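Demonstrations by the pound

I've been chewing on a result since February and I still can't decide whether I believe it, so I'm going to complain about it in public.

The claim comes out of the Grukard write-up that Vasco Baptista's group circulated. Short version: if you collect manipulation data with hand-held grippers instead of teleoperating a real arm, you get so many more demonstrations per hour that the policy you train ends up better. They report 2,000 demonstrations across a set of two-handed kitchen-type tasks, and a policy that opens jars and packets it was never trained on. There's a very nice plot. The line goes up and to the right.

I like the method. I've tried teleoperating a two-arm setup and it's miserable. You wave your hands, the arms lag, you overshoot the jar, you start again. With a gripper in each hand you feel the lid slip and you fix it without thinking. My problem is that the feeling is exactly what gets thrown away. You know through your fingers that the jar is about to tip, so you ease off, and the recording has a trajectory in it with no sign of why you eased off. The robot gets your caution as a kind of wobble.

Ketsara Paisan, who has done a lot more of this than I have, thinks I'm overrating that. Her view is that if you have enough wobbles the average comes out fine. Maybe. I'd like to see the run where they took 200 demonstrations, added a force reading, and compared it against the full pile. It isn't in the paper. I checked the appendix twice. 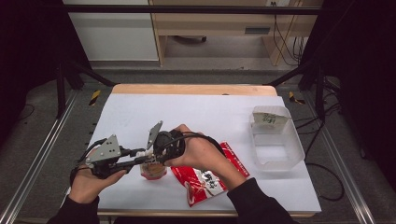
Does a person holding the grippers move the way a robot arm can move?

Only some of the time, and the write-up is vague about how often. A wrist, an elbow and a shoulder will happily take a gripper to places where a six-joint arm on a fixed base would hit its own limits. The authors filter out the demonstrations the arm can't reproduce, which is sensible, but they don't say how many went in the bin. If it's a handful, fine. If it's a third of them, the speed advantage shrinks a lot and that plot needs a different horizontal axis.

The other thing that bugs me is the evaluation. They ran 3 seeds. Good, more than most people bother with. But all the test objects were picked by the same people who collected the training data, on the same white sheet, and I don't think you can call that "unseen" with a straight face. A new jar under familiar lights on a familiar cloth is a pretty small step. Matúš Trnka tried something similar at Kaltness with a patterned tablecloth and says his success rate fell off a cliff. He hasn't published it, and I wish he would, even as a two-page note.

I wrote to Vasco with most of this. He was decent about it and agreed the filtering numbers should be in there. On the tablecloth he said more varied data would fix it, which is what everybody says about everything, and it's hard to argue with because there's always more data you could have collected.

So for now I'm filing it under "probably works, for reasons they haven't shown." If somebody reruns it with the discards counted and a different table, send it to me and I'll read it the same night.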